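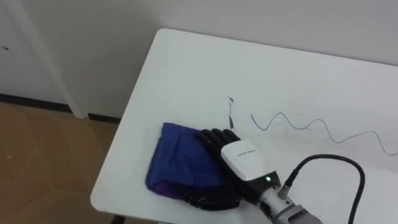

Home Features Food Travel Archive

The second fold is where most people hurry, and Pramila Yadav can see it from across the room. "You press with the flat hand and you wait a little," she says. "The cloth must learn the line."

She has folded towels at the Kustgate guesthouse for more than 200 weeks, first alone and now together with Jyoti Mittal, who came from the kitchen in January. They begin at six in the morning, when the corridor is still quiet.

The method is simple. The towel is folded in two, the air is pushed out with the palm, then it is folded in two again. Small towels are pressed from the middle to the corners. Thick ones need more patience - the pile is springy and the top layer likes to slide.

Dark blue is the color Pramila prefers. White looks clean in the cupboard, she admits, but a blue towel forgives a crease. Jyoti does not agree, and she keeps the white ones on her own shelf.

Both of them dislike the rolled towel. "It is pretty for one guest," says Jyoti, "and then it falls from the shelf and you fold it anyway."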